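Fondham Robotics Workshop – Handout 7: What counts as a success?
Posted October, Amadi teaching group

Several of you have written in your project plans that your policy "works". I would like that word gone from the final reports unless there is a number next to it and a rule saying how the number was got.

Take the tabletop task from the Sistudham project, which we look at in the second half of the lecture. The group recorded 646 demonstrations of picking and placing small household things, and reported that the arm had learned to tidy. Read their write-up closely and you find the same objects in nearly the same places throughout. That is a narrow claim, and it may well be a fair one. It is a long way from tidying.

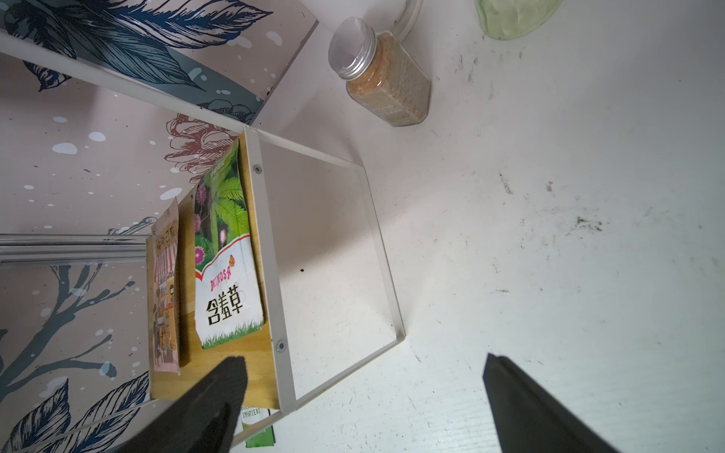

Fig. 1. Wrist view: seed packets behind clear acrylic, jar on its side.

Consider what the wrist view leaves you to work with. The jar and the acrylic are both clear, so the table or the contents show through, and the packets stand behind the panel. A detector that finds the word MIMOSA has found some print. It has not found a place to put the fingers. Past groups have mixed these two up and lost marks for it.

I am also doubtful about the Gesamby scoring sheet, which gives half a point for "approached object". An arm that drifts the right way by luck collects the same half point as one that knows where it is going – so leave that column out of your totals.

For the next session: run 12 trials with the jar moved between runs, write your pass rule before the first one, and hand in every result including the bad ones. Two pages at most.

Fondham Robotics Workshop | Contact: course office | Back to top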